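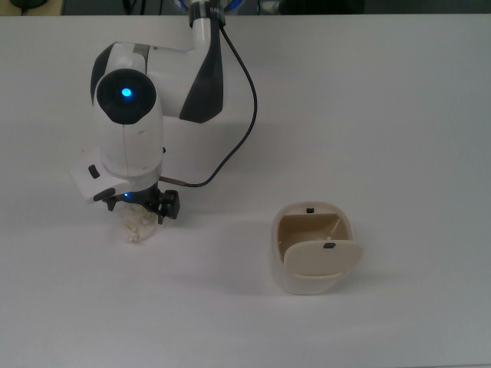

Adwoa Sowah

Right, in the chamber for the Inusbridge toilets vote. Will post as I go. Wifi awful so bear with me

Item 5 on the agenda, they're still on item 2 (minutes of the last meeting, someone's unhappy about a comma)

For anyone just joining: the plan is to hand the public toilets at the bus station, the park and Quay Street to a contractor, Sumard, and close the ones by the old cattle market for good. Sumard would charge 50p a go. They're free now

Petition against had 1,264 names when it went in. You need 1,000 to get a full debate so that's why we're here and not in the small room upstairs

Item 5 at last. Public speakers first, three minutes each

Prakash Amin up first. Drives the 16 bus. Says drivers get four minutes at the turnaround and the bus station toilets are the only ones they can reach. "Am I meant to carry change for the privilege of going to work." Applause, chair asks for no applause

Chair is Ifor Eynon btw. Has a bell. Has used the bell

Next is Sólveig Nørgaard from the market traders. The cattle market block is the one her members use, nearest alternative is Quay Street, and that's up the hill and back. Most of them are on their own on the stall. She asks who minds the stock. No answer, it isn't that part of the meeting apparently

She also says the officers' report has the walk to Quay Street as "short". She's walked it with a pushchair and would like the word taken out

Third speaker in favour of the plan! Didn't catch the name, sorry. Says the park ones are filthy, locked half the time, and he'd happily pay 50p for a clean seat and a bolt that works. Some muttering behind me but tbh he's right about the bolt

That's the public bit done. Officers now

Kumaresan Menon presenting the report for the council. Cost of keeping all four open goes up again next year, pipework at the cattle market needs replacing, no money set aside for it. He is very calm. I would not be

Slide is too small to read from where I am. Somebody shouts this. Slide gets slightly bigger

Menon: Sumard would take on cleaning and repairs for the three sites, longer opening hours in summer, card payment on the doors. Asked if the doors take cash. "Not in the current proposal"

So cards only. Lots of people writing that down

Question on children. Under fives free if with an adult. How does the door know? It doesn't, you go in together

Question on Radar keys for the accesible ones. Those stay free with the key. Good. That wasn't clear in the papers and I know several of you asked me

Question on what happens if Sumard walks away halfway through. Long pause. Then "there are provisions". Would he like to say what provisions. They're in the confidential annex

Bell

Break for ten minutes. The queue for the town hall loos is out the door. Make of that what you will

Back. People in my replies asking why not a community scheme, where cafes and pubs let anyone use theirs and the council pays them a bit. It was looked at. Page 9 of the report if you have it - three businesses said yes, none of them open before ten

Debate proper now. Quay Street ward councillor says he'll back it if the hours are written into the contract. Wants 7am. Menon says that would need to go back to Sumard

Park ward councillor against. Says you can't put a charge on something and then act surprised about the bushes. Biggest laugh of the night. Bell

Amendment! Keep the cattle market block open until the end of June, free, while officers price up the pipes properly and talk to the traders. Other three sites go ahead with Sumard as planned

Second amendment, that the doors have to take coins as well as cards. Seconded straight away

Argument about whether you can vote on both together. Legal officer says no. So separately

First amendment, show of hands. Carried

Second amendment. Carried, and not close

Now the whole thing as amended. Someone wants a recorded vote so they have to read every name out, this'll take a while

Carried. Four against, two abstained. Charges come in once the contract's signed, no date given for that

So, short version. Cattle market toilets stay for now. Bus station, park and Quay Street go to Sumard at 50p, cards or coins. Radar key holders don't pay. 7am opening is only "to be explored", it's not in the motion

Caught Prakash on the stairs. He says drivers still pay as far as he can tell, he's going to ask for a staff code on the door. Will chase the council press office tomorow and add it here

Sólveig wants traders to send her their hours before officers come round. She's at the market most mornings, or leave a note at the cheese stall

They're on item 6 now, hanging baskets. I'm off for my bus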